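Bathroom safety check, guest unit, Travholm house
Checked by Randi Lindqvist, October, morning
Copy to Bastien Barbier (repairs and supplies)

Marks used: OK = no action. FIX = needs work before the next guest. WATCH = fine for now, look again next time.

## 1. Floor and entry

- [x] **Door opens fully and latches.** OK. The latch was stiff last time. It has been adjusted and closes with a light push.
- [x] **Door can be unlocked from outside in an emergency.** OK. Tested with a coin.
- [ ] **Threshold strip flat and screwed down.** FIX. The screw at the hinge end is proud of the strip and catches a sock. Bastien, please replace it with a countersunk one. Filing it down was tried before and left a burr.
- [x] **Floor covering free of lifting edges.** OK. I ran a hand along the joints by the door and in front of the shower. No soft spots.
- [ ] **Bath mat has working rubber backing.** FIX. The backing is crumbling at two corners. I have thrown the mat out. Order one of the Rulline mats, same size as the one in the upstairs bathroom.

## 2. Electrical and lighting

- [x] **Light works, cover in place.** OK.
- [x] **Light switch dry and uncracked.** OK.
- [x] **No extension cords in the room.** OK. There was a hair dryer on a cord from the hallway at the last check. Gone now, and the notice is still up by the hall mirror.
- [ ] **Fan clears the mirror after a shower.** WATCH. It took 8 minutes with the door closed. The fan is running but the grille has lint in it. Vacuum it before the cold weather.

## 3. Hot water

- [x] **Temperature limit set and holding.** OK. Ran it for 4 minutes at the hottest setting and it stayed under the limit on the thermometer card.
- [x] **No drip when shut off.** OK.
- [ ] **Hot and cold easy to tell apart.** WATCH. Readable, but the marking on the basin tap is wearing. A guest with poor eyesight would have trouble. Siu stocks the replacement caps.

## 4. Shower enclosure

- [x] **Glass free of chips and cracks.** OK. Checked the edges with a flashlight, including the curved panel.
- [x] **Sliding door moves without jumping the track.** OK. Opened and closed it several times. It slows down near the end of the track, so the rollers need cleaning, but it doesn't jump.
- [x] **Frame fixed to the wall.** OK. No movement when pushed at shoulder height.
- [ ] **Sealant complete at the base.** WATCH. A short gap is starting at the wall end. No water getting through yet.
- [x] **Wall panels sound, no open joints.** OK. The marble-effect panels are glossy and any moisture behind the joints would show as a dull line. None found.
- [ ] **Top rail clear.** FIX. See the comment under towels.

## 5. Towels and loose items

- [ ] **Nothing hung on the enclosure.** FIX. The top rail is made to hold the glass in line. It isn't rated as a towel bar, and a heavy bath towel can slip off it or get into the door's path. I would like a proper bar on the wall, fixed into the stud. Bastien, the Mullovo bar from the laundry room would do if the brackets are still in the box.

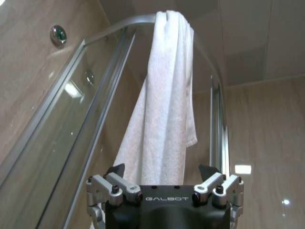
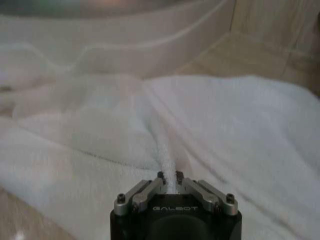

- [ ] **Enough hooks for the number of guests.** FIX. There are 3 on the back of the door and the unit sleeps 4. Add one in line with the others.
- [x] **Bottles stored low.** OK. Everything is on the bottom shelf.
- [x] **Cleaning products out of the room.** OK. Moved to the locked cupboard in the hall.

## 6. To do before the next guest

1. Replace the threshold screw (Bastien).
2. Order the bath mat (Randi).
3. Put up the towel bar and the extra hook (Bastien). Check for pipes first.
4. Put a line in the guest folder asking people to keep towels off the shower rail (Randi).

The fan grille, tap caps and sealant can wait for the regular visit. If the sealant gap gets longer than a fingertip, move it up the list and keep the shower out of use for a day after the new bead goes in.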